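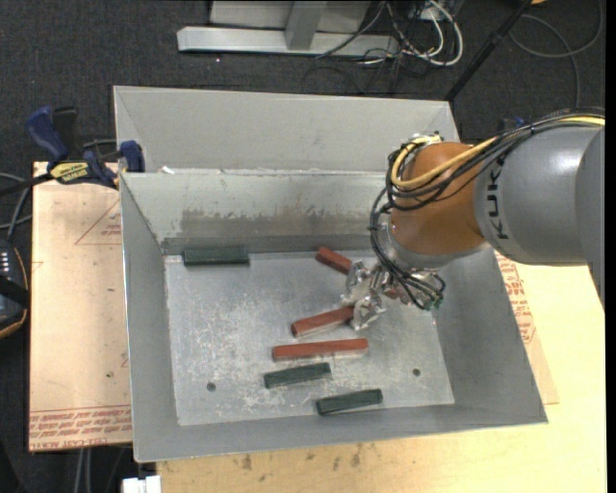

About us

Porside makes software for robot arms that pick loose parts out of bins. We write the part that looks, the part that decides and the part that tells the arm where to go. We do not build arms, grippers or cameras. Our customers already have those, or buy them from someone else, and we make them work together.

The company was started by Oona Nurmi and Lempi Leinonen, who had worked together on motion control for packaging lines. They kept running into the same request. A plant had a machine that needed one part at a time, facing the right way, and the parts arrived in a heap. There were good answers for some parts, such as vibrating feeders, but each feeder was built for one shape. When the part changed, the feeder went into storage. Oona and Lempi thought more of that work could be moved into software, and they left their jobs to try it.

What we make

Our software comes in three pieces. They are sold together, but some customers use only one or two of them.

Huvel is the perception piece. It takes images from one or more fixed cameras and returns a list of parts it believes it can see, each with a position, an angle and a score. It also reports what it is unsure of. Shiny metal bins are hard on cameras because the floor throws back reflections and scratches can look like edges. A good share of our work on Huvel has gone into telling a part from its own reflection, and into parts that are half hidden under other parts or behind the gripper.

Garrido is the planner. Given the list from Huvel, it chooses which part to go for, how to hold it and how to get there without hitting the bin walls. Most of the trouble in bin picking is near the walls and in the corners. A part lying in the open can usually be approached from several directions. A part lying flat against a back wall may leave only one or two, and sometimes none with the gripper the customer has. Garrido checks the whole arm along the whole path, including the cable bundle, which it treats as a thick soft tube around the wrist. If no safe path exists it says so and goes on to the next part on the list.

Kenis is the tooling. It records every pick attempt: the images, the parts found, the part chosen, the planned path, the path the arm followed and what the gripper sensed on closing. An engineer can open an attempt, step through it and replay it against a newer version of Huvel or Garrido to see whether the choice would change. We wrote Kenis for ourselves. Customers asked for it after watching us use it during installations, and it became a product.

How we test

Everything we release has been run on a real arm in our own shop. Simulation is useful and we use it every night, mostly for path planning, where it finds collisions faster than we could by hand. It is less useful for contact. Two blocks touching end to end, with a finger sliding in between them, do not behave in simulation the way they do on a metal floor.

Our main test bench uses a KUKA arm over a gray metal bin clamped in place. The parts are plain blocks in red and dark green. Simple shapes make mistakes easy to see, and two colors let us ask for one kind and check that the other is left alone. When a release passes with blocks we move on to customer parts, which we keep in labeled tubs on a shelf by the door.

The standard test is 1000 pick attempts with the same settings from start to finish. Nobody may change a parameter in the middle. If someone does, the run is thrown out and started again. After the run, every failed attempt is opened in Kenis and given a cause from a fixed list: not seen, seen wrong, no path, slipped, pushed away, or other. "Other" has to come with a written note. We read the notes together once a week.

We also keep a set of hard cases. It is a collection of recorded bins that gave us trouble at one time or another, and it now holds 2118 of them. A new version of Huvel or Garrido has to be run against all of them before it goes near the bench. A bin is never taken out of the set, even if we have not failed on it for a long time. Many of the hard cases are nearly empty bins. People expect a full bin to be the difficult one, but a full bin offers many choices. The last few parts tend to be in the corners, and there is no easier one to try first.

What we care about in the code

The control loop is small and we try to keep it that way. It runs apart from perception and planning, on its own processor, and it will stop the arm if either of the others goes quiet. New features do not go into the control loop unless there is no other place for them. Lempi reviews every change to it herself, and a change there waits until she has time.

We use learned models in Huvel, where they do well. We do not use them to decide whether a path is safe. That check is ordinary geometry, and its result can be read and repeated.

Messages are written for the person standing at the cell. An early version of Garrido would stop and show an error number. The operator then had to call us, and we had to look the number up. The same stop now reads, for instance, "Part 3 is too close to the back wall for this gripper. Trying part 5." We spend more time on those sentences than people might expect, and operators at two plants have helped us rewrite them.

How a project runs

We start with a box of parts. Send us 80 of them, in the condition they arrive at your line, with the oil, dust and burrs left on. We also need the bin, or good drawings of it, and the model of arm and gripper you plan to use. Clean sample parts from a sales kit are of little use to us.

We put the parts on the bench and give you a short report. It says which parts we can pick, how fast, and where we fail. Sometimes the report says that a different gripper would help more than any software, and sometimes it says that a feeder would be cheaper. There is a fixed fee for the report and you keep the recordings.

If you go ahead, one of our engineers works on the setup with your staff. We calibrate the cameras, teach Garrido the shape of the cell and run the bin down to empty over and over. Empty means empty. We do not hand over a cell that leaves parts in the corners unless you have agreed in writing that it may.

After that, support is by phone and through Kenis. If you choose to share recordings with us we can usually find the cause of a problem without a visit. Sharing is off until you turn it on. Recordings from one customer are never used to train models for another.

People

Oona Nurmi looks after perception and planning. She wrote the first version of Huvel and still does much of the work on reflections and hidden parts. Before Porside she set up packaging lines, and she is the one who visits plants before a first order.

Lempi Leinonen looks after control and tooling. She wrote the control loop and the recorder that Kenis grew out of. She also runs the bench and keeps its schedule.

The rest of us are software engineers, with one mechanical engineer who makes the brackets, finger tips and camera mounts. Everyone who writes code for Porside spends time on the bench each month loading bins and sorting failures.

Working with us

We take students for projects that start in November. Past subjects have been cable modeling, choosing grasps near walls and faster replay in Kenis. You should be able to write C++ or Python and be willing to work with real hardware. Please send a short note about something you have built and what went wrong with it.

For questions about parts, arms or an existing cell, use the contact form and choose "Engineering." Your message goes to the person on bench duty, who will answer it or find someone who can.

Page last updated 2021-03-27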